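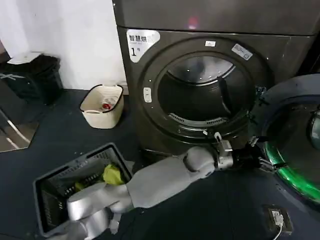 January 2, 2022

Back at the bench a day earlier than I meant to be, mostly to see what the wool did over the break. Short version: the madder held, the weld faded more than I'd like, and I still don't have a sensible answer on rinse water. Long version follows, mainly so Dong-geon doesn't have to decipher the sticky notes I left on his stool.

The break batch was the Gritbridge yarn, the two-ply grey-white stuff that smells of sheep the second you wet it. I weighed out 790 g dry, before scouring, and got 740 g back after scouring and a good long rest on the rack. So that's 50 g of grease and paddock gone down the sink, which is cleaner than the last lot from them (I remember that one leaving a ring around the pot like an old bathtub). All the percentages below are worked off the 740, not the 790. I got that wrong in June and the whole alum series was useless, so I'm writing it in big letters on the pot lid as well.

Mordant was alum at the usual strength, cream of tartar with it, brought up slowly and left to cool overnight in the bath. I know Dong-geon thinks the overnight cool is superstition. He may be right! But I wasn't going to stand there fishing out hot skeins at ten at night, so overnight it was.

Colours so far:

Madder, first bath. Lovely brick red, a bit more orange than the sample card. I let it creep up too warm near the end while I was looking for the other thermometer, and I think that's where the brown tinge came from. Keep it lower next time and stay beside it.

Madder, second bath. Coral. No notes, I'd knit a whole jumper out of it.

Weld. Bright as a lemon out of the pot, then visibly duller on the windowsill strip after the break. Half the strip was under card, half was bare, and the line between the two is easy to see from across the room. Not great. The weld was old stock from the back of the cupboard, so I'm not ready to blame the plant yet.

Onion skins. I only did these to use up the bag. Warm tan, a little streaky at the ties. Tie looser, you goose.

The Tendus thickener for the printed swatches arrived as well, and I mixed a small tub. It's stiffer than the old one and went lumpy when I tipped the powder in too quickly. Sprinkling it over the water and leaving it while I had lunch worked far better than attacking it with a whisk. I've put the rest in the fridge with a label on, because last time somebody moved a tub to the yoghurt shelf and I'd like to avoid a repeat. 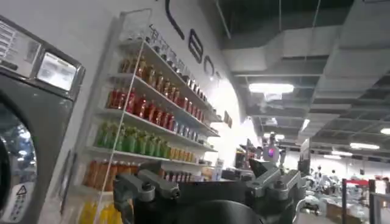 Should the skeins be rinsed straight after they come out of the dye bath?

Leave them in the bath until everything has cooled to room temperature, then rinse in water of the same temperature. A sudden change between hot and cold can felt the wool, and the colour has longer to take up while the bath cools.

I'm copying that out in full as it came up three times before Christmas, and my own scribbled version on the wall says "cool first!!" which apparently reads as an instruction to use cold water. Fair enough. I've taken it down.

What I still can't settle is how many rinses the madder really wants. The first bath was still bleeding a bit of pink on rinse five, and I stopped there out of boredom, to be frank. I pressed a damp end against white cotton and got a faint mark. The second bath left nothing. I'd like to try a short soak with a drop of neutral soap between rinses and see if that gets it over the line with less water.
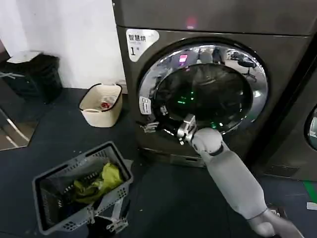 INDIGO

Vat 23 is awake, just. It had gone a sulky blue-green on top over the break with hardly any bloom, so I warmed it gently, fed it a little fructose and lime, and left the lid on. An hour later there was a coppery skin and the liquid underneath had gone back to that yellowy beer colour. Test strip came out green and turned blue in the air as it should. Two dips gave a mid blue, a touch patchy where the cotton had folded over on itself.

I didn't put any of the Gritbridge wool in. The vat is too alkaline for it as it stands, and I'd rather knock it back properly than cook a good skein. Cotton only this week, please.

Wang's linen (the offcuts in the paper bag) got one dip each, and they're pegged in order from the door end. Please don't straighten them up, the order is the only record I have until I find my laundry pen. The heavier piece took the blue much more evenly than the fine one, the reverse of what I'd have bet on. Possibly there's still some size in the fine one. Scour it again and redo.

The Boltthorpe immersion heater is reading high again. I checked it against the glass thermometer and the glass one agrees with the kettle, so I'm trusting that.

Still to do: fresh weld, soap soak on the madder ends, scour the fine linen, order lime, and dig out the June swatches so we can hold them beside the new reds in daylight.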